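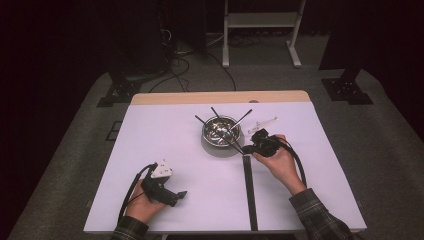
A steel bowl on a white tabletop, with four thin dark sticks standing in it.

So the Civley town council finally took up the food truck question, and I sat through the whole thing with a cold coffee so you don't have to! The short version is that trucks will get a one-year trial on the Darura Street lot, starting in October, and they'll pay $212 for a permit. The vote wasn't close, though the talking before it went on forever.

The long part was about distance. A few restaurant owners on Darura wanted trucks kept 500 feet from any front door (which, if you know that street, pretty much means parking in the river). The council went back and forth and settled on a rule that trucks can't park directly in front of a restaurant that's open. I can live with that, and it sounded like most of the room could too.

Staff said 451 people filled out the town's online survey over the summer. I was one of them, and I'll admit I used the comment box to beg for dumplings. Parking and trash were the top complaints, so each truck has to bring two trash cans and haul everything away by closing time, 9 p.m.

What I didn't hear was much about noise. Generators are loud, and the apartments over the old Vlček bakery are right there. The council says it'll look at that after the first few months. Losov, the next town over, already makes its trucks plug in, and I'd love to see us try the same thing.

Permit forms go up on the town website next month. If you run a truck, or you've been dreaming about one, the clerk's office is taking questions at the front counter now.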